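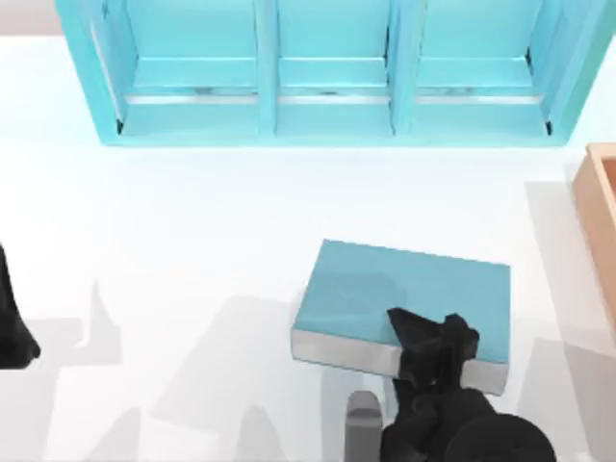
*Sarita Sachdeva, Jitendra Negi – Virkine manipulation software notes, revised Jul 8, 2019*

**Figure 1.** Simulated book-shelving task. One arm holds the closed book near its right portion; the three-compartment shelf is at the far side of the table.

## 4. Grasp-Conditioned Insertion Planning

The perception module described in Section 3 returns a pose and a bounding volume for each object on the table. This section covers how the planner turns those estimates into a motion that ends with the book standing in a shelf compartment. All development was done in the Cinisar simulator, with the control stack running as a separate process and talking to the simulator through the same message interface we use on hardware.

### 4.1 Problem setup

The task state in Figure 1 is typical of the grasp phase. The book lies flat with its cover up and is slightly rotated relative to the shelf. The fingers press on the cover and wrap over the near page edge. The open front of the shelf faces the center of the table, so a transfer can approach without passing over the back wall.

Let *T_b* be the book pose in the table frame, *T_g* the gripper pose, and *X* the transform between them, fixed at the moment the grasp controller reports contact. The planner treats *X* as rigid until a slip event is raised. Each compartment *c* is described by an entry plane, a usable width and a floor height. The compartments differ in width, and the left one is the widest. We do not assume that a book fits every compartment; the width test is run before any trajectory is computed.

### 4.2 Grasp selection

Candidate grasps are sampled along the exposed edges of the book. A grasp near one end leaves most of the cover free of the fingers, which helps during insertion, but it also increases the torque on the contact when the book is lifted. The score for a candidate *g* is

*s(g) = w₁ · clearance(g) − w₂ · torque(g) − w₃ · reach(g)*

where clearance is measured at the target compartment and not at the pick location. Earlier versions of the planner measured it at the pick location only. Those versions often chose a stable grasp that later drove the wrist into a divider.

The weights were tuned by grid search in May and kept fixed for everything reported here. A candidate is dropped when inverse kinematics fails at either end of the transfer. We also drop candidates whose swept volume touches the second arm, which is held still at the side of the workspace, or the wooden box near the right end of the shelf. Both are passed to the collision checker as padded convex hulls.

### 4.3 Transfer and insertion

The motion is split at a pre-insertion pose outside the entry plane. The first segment lifts the book, rotates it upright and carries it to this pose. It is found with a sampling-based planner, then shortened and time-scaled. The second segment is a straight Cartesian push along the compartment axis under compliant control, with low stiffness across the axis and higher stiffness along it.

The split matters for replanning. If the pose estimate changes during the first segment, the remaining path is recomputed from the current joint state. During the second segment the estimate is frozen – the fingers and the shelf walls hide much of the book from the camera, and updates taken there were noisy enough to cause oscillation. Only force feedback is used until release.

Insertion is aborted when the lateral force stays above its threshold for 2 consecutive control windows. The arm then backs out to the pre-insertion pose, shifts the target along the shelf and tries again. After 2 failed attempts the book is returned to the table and grasp selection is repeated with the failed grasp removed from the candidate set.

### 4.4 Evaluation data

We generated 3000 initial states by varying the position and yaw of the book while keeping the shelf fixed. After removing states with no reachable grasp and those rejected by the width test, 1332 remained for the planner comparison. The baseline is the Woria planner in its default configuration, given the same collision geometry and grasp candidates.

Friction was held constant across runs. This is a limitation, as cover material has a direct effect on slip during the rotation to upright. Shadows were left on in the renderer. The arms cast large, irregular shadows over the tabletop, and with shadows disabled the segmentation stage gave results that were too clean to be useful for testing recovery behavior.

Section 5 reports planning time and insertion outcome for both planners, broken down by target compartment.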